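wedell-track: ground segmentation and heading estimation for outdoor runs

Version 3, last edited 10/05/2021
Maintainers: Lihua Liao, Guilan Shao

Overview

wedell-track is the perception package used by the Wedell mobile base when it drives on open, unmarked ground. It takes one forward-facing colour stream, labels each pixel as ground, boundary or other, fits a line to the nearest boundary, and publishes a heading error for the controller. It does not plan paths or detect people. Obstacle stopping is handled by a separate node and must be running before this one is started.

The package was written for sites where painted lines are missing or worn away. The Drodstead set, which ships with the code as a separate download, was recorded at a sports ground with a bare track surface and concrete seating along one side.

Contents of the Drodstead set

The set holds 800 labelled stills taken from 14 runs. Stills from one run are never split between training and test. Each still comes with a label mask, the wheel odometry nearest in time, and the commanded speed. Masks were drawn by hand by one labeller and checked by the other.

Labels:

- ground: any surface the base may drive on, including darker or muddy patches
- boundary: the strip where ground meets seating, kerb or grass
- other: sky, trees, buildings, structures, parts of the robot itself
- ignore: pixels the labeller could not place within the blur

Small items lying against the foot of the seating are labelled as other when they can be told apart from the concrete, and as ignore when they cannot. No attempt was made to name them.

Motion blur

Blur is strongest on whatever is close to the side of the base. Terraces and beams or railings smear into long bands while the far end of the track stays fairly readable, and the join between brown ground and grey concrete turns into a soft gradient several pixels wide. The mask tool draws the boundary as a strip for this reason. The fitted line follows the middle of the strip. 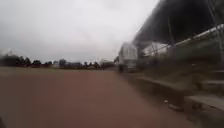 The line fit weights boundary pixels by their distance up the image, up to the estimated horizon. Pixels in the lowest rows get a low weight, as a small error there moves the fitted line a long way. If fewer than 6 per cent of the pixels in the search window are boundary, the node publishes no heading and sets the status flag to LOST. The controller is expected to slow down and hold its last heading until the flag clears.

Running

Start the node with the site profile:

 wedell_track --profile drodstead --input front

Useful options:

 --horizon auto|fixed default auto
 --side left|right side on which the boundary is expected
 --mask-body apply the stored robot body mask
 --log-masks write predicted masks to disk

Use --horizon fixed on flat sites under an even white sky. The automatic estimate drifts when the tree line is low and faint.

Known problems

Wet concrete and wet ground can come out as the same class. The body mask has to be redrawn whenever the mount is moved, or slivers of the chassis in the lower corners are read as boundary. Pale box-shaped objects at the end of the seating pull the line outwards on some runs. Guilan has a patch for this on the Xiao branch, not yet merged.

Licence

Code and labels are for internal research use. Ask Lihua before passing on the raw video.

Related items

unis-odometry: wheel odometry logger
wedell-stop: obstacle stopping node
drodstead-masks: labelling tool and guide
Release notes, December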